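Chapter 15
Corrections, Updates and the Record

In this chapter
What counts as an error
Correction, clarification, update
Where the note goes
Headlines, feeds and copies
Requests to remove a story
Keeping a correction log

Key terms: correction, clarification, update, editor's note, unpublishing, time stamp, syndicated copy

Opening case: the Esodmont bridge story

On September 19, 2023, the Esodmont Courier posted a short item on its website under the heading "Council closes Tang Street bridge." The item was four paragraphs long. It said the bridge would be shut to all traffic until spring, that the council had voted for the closure the night before, and that drivers should use the Irkero road.

Two of those statements were wrong. The bridge was closed to trucks only, and the council had not voted. A city engineer had ordered the limit under powers the office already held. The reporter had worked from an agenda that listed the closure as an item for decision and had assumed that the vote took place as planned. The item was dropped from the agenda before the meeting began.

A reader called the newsroom 27 minutes after the story went up. The web editor, Nkechi Amadi, checked with the engineer's office, changed the headline to "Trucks barred from Tang Street bridge" and rewrote the first two paragraphs. She then moved on to the next story in the queue. She did not add a note.

By that time the first version had been sent out in the paper's morning email. A regional news site had copied the headline, and the story had been shared on two neighborhood pages. A furniture store on the far side of the bridge had begun to get calls from customers who thought they could not reach it. When the owner complained, he sent a printout of the first version. The Courier's staff looked at the page on the site and found no such headline. For part of the afternoon they told him, in good faith, that the paper had never printed it.

The case is a small one. It is useful because every decision in it was made by a competent person in a hurry, and because the second mistake did more harm to the paper's standing than the first.

15.1 What counts as an error

Most newsrooms agree that a wrong name, date, place, title, sum or quotation is an error and has to be corrected. Disagreement starts with statements that are accurate word by word and still leave the reader with a false idea. A story may say that a school "failed its inspection" when the inspection covered only the kitchen. Each fact can be defended, but a parent reading the headline will take away something untrue.

A working rule used in many newsrooms is to ask what an ordinary reader would believe after reading the headline and the first paragraph. If that belief is false, the story needs attention, even if the missing facts appear further down.

Spelling slips and typing mistakes that do not change the meaning are usually fixed without a note. The exception is a misspelled name. To the person named, and to anyone searching for that person later, it is an error of fact.

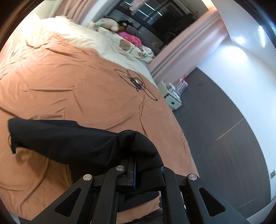
Omissions are harder to judge. A report on a rent dispute that quotes only the landlord may contain no false statement. If the tenant was never called, the story is incomplete, and the usual remedy is to call the tenant, add the reply and say in a note that this was done. If the tenant was called and declined to speak, the story should have said so from the start. Adding that line later is a clarification.

Opinion columns follow the same rule for facts. A columnist is free to argue that a bus fare is too high. The fare itself has to be right.

15.2 Correction, clarification, update

These three words are often used as if they meant the same thing. They should be kept apart.

A correction tells readers that something published was wrong. It states the right fact clearly and, in most house styles, says what the mistake was.

A clarification tells readers that something published was accurate but could be misread. It should never be used as a softer name for a correction. Editors are sometimes tempted to do this when the mistake is embarrassing or when the person affected has threatened to sue.

An update tells readers that events have moved on. A story posted in the morning may say that one lane is closed. If a second lane closes at noon, the morning story was right when it was written, and the new version is an update.

The Courier's bridge story called for a correction. A suitable note would have read:

"An earlier version of this story said the Tang Street bridge was closed to all traffic after a council vote. The bridge is closed to trucks only, by order of the city engineer. The council did not vote on the matter."

The note is 38 words long. It does not explain how the mistake was made, and in most cases readers do not need that. Notes which go on to describe staff shortages or confusing paperwork tend to sound like excuses.

15.3 Where the note goes

In print, corrections traditionally ran on a fixed page. A reader who saw the mistake on the front page one day had to look on page two the next day to learn about it, and many did not.

A web page makes it possible to put the note on the story itself. Two positions are common. Serious errors, meaning any that affect the headline, the main point or a person's reputation, are noted at the top. Smaller ones are noted at the foot. Some sites also keep one page that lists all corrections by date. The list is a good addition, but it does not replace the note on the story.

The time stamp needs care. Many publishing systems change the stamp whenever a page is saved, so that a story with one comma removed looks newly published. Fivico, the system the Courier used, worked in this way unless the editor unchecked a box. Readers should be able to see when a story first appeared and when it was last changed in substance. The two times should be labeled.

15.4 Headlines, feeds and copies

A headline lives in more places than the story does. It may appear on the front page, in a list of most-read items, in an email, in an app alert and on other sites that take a feed. Changing it on the story page will change some of these and leave others as they were. Email cannot be called back at all.

For this reason a correction is not finished when the page has been saved. The editor has to ask where the first version went and which of those places can still be reached. If an alert carried the error, a second alert should carry the correction. If a partner site has a syndicated copy, someone has to write to the partner.

15.5 Requests to remove a story

Unpublishing means taking a whole story off the site. Requests have grown more common as old papers have been scanned. The Courier put its files online back to 1993, and people who had been named in brief court items decades earlier began to write in.

Most newsrooms refuse to remove an accurate story but will consider other steps. They may add a line saying that charges were dropped, take a name out of search results, or replace a name with a description. Each step changes the record to some degree, and the decision should be made by more than one person.

15.6 Keeping a correction log

After the bridge story, the Courier began a log. In November the editors went through the first batch of entries and found that the largest group of mistakes came from documents written before an event and reported as though the event had taken place. Agendas, advance copies of speeches and printed programs were all in this group. Reporters were told to confirm the outcome by phone before filing.

A log needs only a few columns: the story number, the error, how it was found, who fixed it and what note was added. The bridge story is entered in the Courier's log as item 1434, the number the publishing system gave it. Under "note added" the entry reads "none at first; added next day."

Section 15.1 is treated more fully in the pages that follow, beginning with errors in names and titles.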